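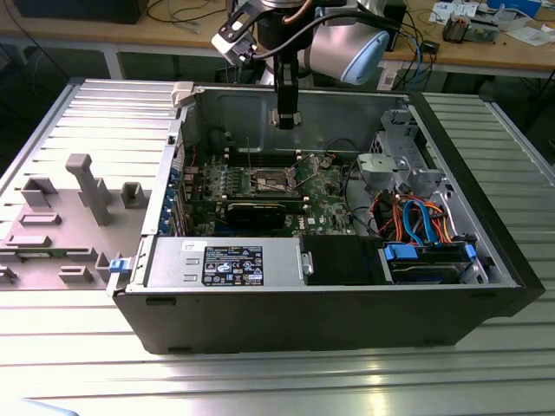 What gets checked before you guide the arm into a PC by hand?

Power, payload setting, the stop button and where your fingers are going to be, in that order, and every time the tool gets swapped.

Hand-guiding and remote demo checklist, Indcombe bench cell
Checked by: Shanti Sisodia
Date: 2024-01-20

1. Tower unplugged, side panel off – OK
I pull the cord myself even when somebody swears they already did it. Sorry, Birger!

2. Tower can't slide on the rails – OK
Push it from the front and from the end. If it creeps, your demo is junk and you get to record it again.
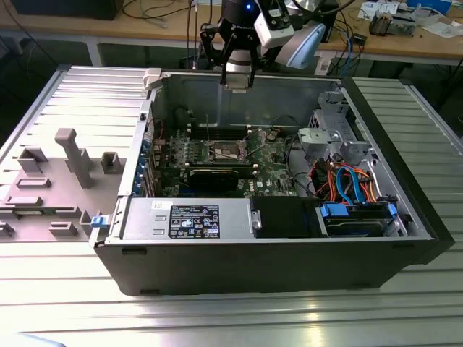

3. Payload set for the gripper plus sensor – FIX
The Tornix profile was still loaded from the last job, so the arm drifted when I let go. Reloaded ours and held for 60 seconds, no drift. Please put it back when you're done, people.

4. Hand-guiding speed limit 400 mm/s – OK
Feels slow and that's fine. You want slow near the memory slots.

5. Stop button in reach of the person guiding – OK
Tested 3 times, once with my left hand (try it, it's harder than you'd think).

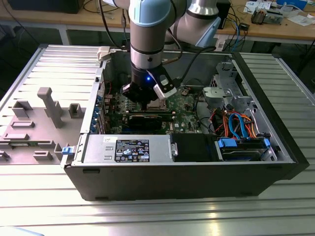
6. Fingers clear of the gripper and the drive cage – COMMENT
Hold the wrist, never the fingers of the gripper. Those cage edges bite, and Birger Engström now wears gloves for this part.

7. Remote control lag – OK
Skusivari pendant only. I moved it in tiny steps and the arm stopped when I let go of the stick.

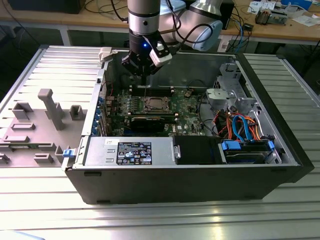 8. Cable slack at full reach – COMMENT
Go all the way to the far corner of the case and back before you hit record. I'd like one more clip up by the wrist – ticket 2503 is open for it.

9. Demo saved and replayed at low speed, hands off – TO DO
Birger has this one after lunch.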